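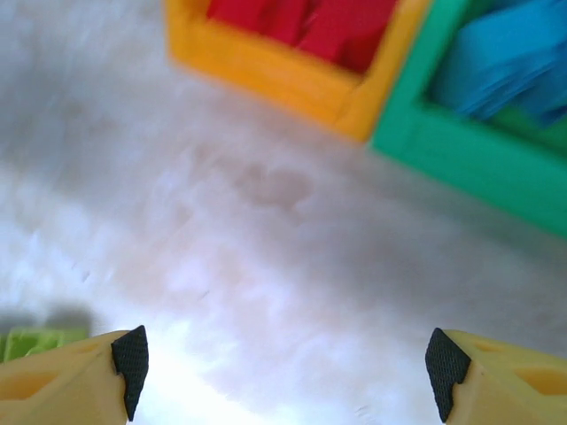
Last updated: December 24, 2019

Trevaskis Destero trail running shoe, long-term review
By Tyra Sjöberg

I bought the Destero in March and have now put 331 miles on it. I paid the full price, $90, at the running store in Sindville. The color was gray with a green heel. There is also a black version, which I have only seen online. My usual size is a women's 8 and I ended up in an 8.5.

Most of my running is on grass and dirt. I race a short winter season, mostly 5K and 8K, and do one longer trail race in the fall. I had been using spikes for everything with mud in it and a pair of old road shoes for the rest. The idea with the Destero was to have one shoe for training on wet ground and for courses where spikes are too much, such as the Dirkness loop, which has two gravel crossings and a stretch of blacktop by the school.

Fit

The heel is narrow and holds well. The toe box is wider than it looks from above. I still went up half a size, as the tongue is thick and takes up room over the top of the foot. In my normal size my second toe touched the front on downhills.

The laces are too long. I double knot them and tuck the loops under the crossed part, and they have stayed tied in every race. The eyelets are plain punched holes with no metal, and none of them have torn. There is an extra hole at the top for a heel lock. I use it for racing and leave it alone for easy runs.

I got one blister, on the inside of the left arch, during the second week. It was in a thin sock. With a medium sock I have had no more trouble.

Grip

On wet grass the Destero is very good. The lugs are 5 mm, spaced far apart, and they bite on turns. I ran the Dirkness race in it after two days of rain and kept my feet on the hill where I usually end up with one hand on the ground. A spike would still have been faster through the bottom field, where the ground was soft enough to go over the shoe. I lost time there and knew I would.

On packed dirt and gravel there is nothing to complain about. Small stones do get stuck between the lugs under the ball of the foot. You feel them on pavement and can usually stamp them out.

Wet rock and wet wood are another matter. The rubber is on the hard side and I slid twice on the same footbridge, once in April and once last month. I walk that bridge now. If your runs have a lot of boardwalk in them, look for something with a softer outsole.

Clay sticks. After a lap of a plowed field edge both shoes were packed solid and noticeably heavier. Most shoes do this, and I would put the Destero in the middle of the ones I have owned.

Cushioning and ride

The midsole is firm. For the first few runs I thought it was too firm, and then it loosened up, or I got used to it. I like it for anything up to an hour. My fall trail race took a good deal longer than that, and the bottoms of my feet were sore the next morning in a way they had not been in my old road shoes.

There is a thin plate under the forefoot. It keeps sharp stones from coming through and makes the shoe a bit stiff when you are climbing on your toes. Short steep hills feel fine. On a long grade I would like more bend.

On blacktop the shoe is loud and a little slappy. It is fine for getting from your front door to the park. I would not plan a road run in it.

Racing in it

My best 8K of the season was 47 seconds quicker than the same race last year, in the Destero this time and in spikes the year before. The ground was drier, so I am not giving the shoe all the credit. What I can say is that my calves felt much better the day after. I come out of a race in spikes walking down stairs backwards, and I didn't have that once this season.

It is heavier than a race shoe. If you are fighting for a place in the front group, you will want spikes on any true cross country course. For the rest of us, in the middle or behind it, I think the weight matters less than being able to stay upright and come off the gravel without skating.

Check your league's rules before you leave your spikes at home, or the other way around. Two of the races I do have banned metal spikes on part of the course and the notice went out only a few days ahead.

Water and mud

There is no waterproof layer, and I prefer it that way. Water gets in at once and most of it leaves within a few minutes. The insole holds more than the rest of the shoe, so I pull it out when I get home. With newspaper stuffed in the toes, the shoes are dry by the next evening. Without it they take another day.

I rinse them under the outside tap and use an old dish brush on the lugs. I have never put them in the washer.

Wear

Outsole: the outside edge of the heel is worn down on both shoes, more on the right. The forefoot lugs are rounded off but still have most of their height.

Upper: one small hole has opened where the mesh meets the rubber at the little toe, left shoe only. It showed up in early fall and hasn't grown much. I put a dab of shoe glue on it.

Lining: the fabric at the back of the right heel has worn through to the foam. It doesn't rub yet.

Midsole: creased, and a bit flatter than when new. I expect to use them for training until spring and then keep them for yard work.

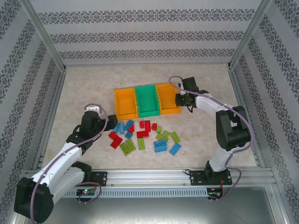
Saranya Thomas wrote in after the first version of this review to say that she found the heel much too narrow and sent her pair back after one run. She has had better luck with the men's version in the matching size, which she says is wider at the back and the same everywhere else. She also disagreed with me about the laces and thinks the length is right if you use the top hole.

I tried on the men's shoe after reading that. It is wider in the heel, and for me it slipped. So the advice is to try both if the store has them. The Sindville store had both on the shelf when I was in, though not in every size.

Saranya asked as well whether the insole could be swapped. It can. It isn't glued down, and the shoe underneath is flat enough that an ordinary replacement will sit properly. A thick one will lift your heel and you'll lose some of the hold, so stay with something thin.

Would I buy it again

Yes, for grass, dirt and mixed courses. I would buy the same size and the same color. I would not buy it as an only shoe, and I would not take it to a rocky trail or on anything much over an hour.

Good: grip on wet grass, drains quickly, stays on in mud, reasonable price.

Not so good: slippery on wet wood and rock, heel lining wears early, laces, sizing runs short.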